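Sorensen Community Seed Library: Your Questions

Do I need a card?
No! Walk in, open the drawers and help yourself. We have 1,214 packets on the shelves right now, from Cerkum beans to plain old marigolds.

How many packets can I take?
Up to 100 seeds of each kind per household, which is plenty for most yards.

Do I have to bring seeds back?
We'd love it if you did, but it's never required. Let a plant or 2 go to seed, dry the seeds well and drop them off from August on.

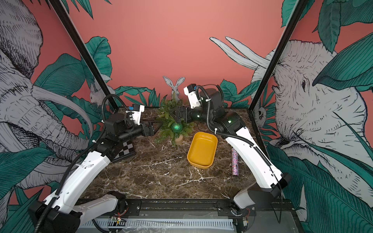 One reader wrote in to ask whether squash seeds count, and added that hers had crossed with a neighbor's pumpkins and tasted wonderful anyway. They count — just write "may be crossed" on the packet and someone adventurous will grab it!

What should I put on the label?
The plant name, the variety if you know it, and the year you saved it. Growing notes are a treat to read, so scribble away.

How do I store seeds at home?
Cool, dark and dry. A jar with a tight lid works beautifully.
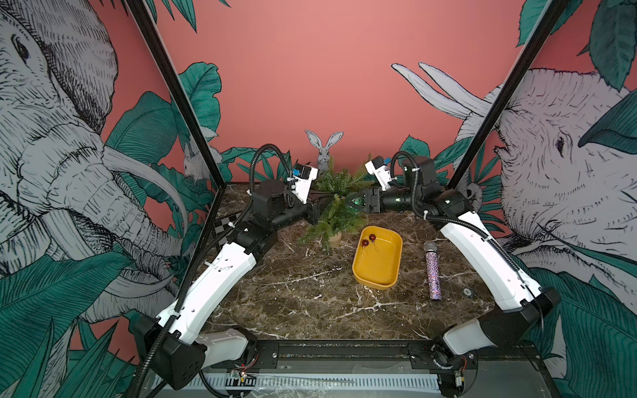
Lettuce and tomato seeds keep for years that way, but onion and parsnip fade fast — sow those the very next spring.

Updated 20 Dec 2024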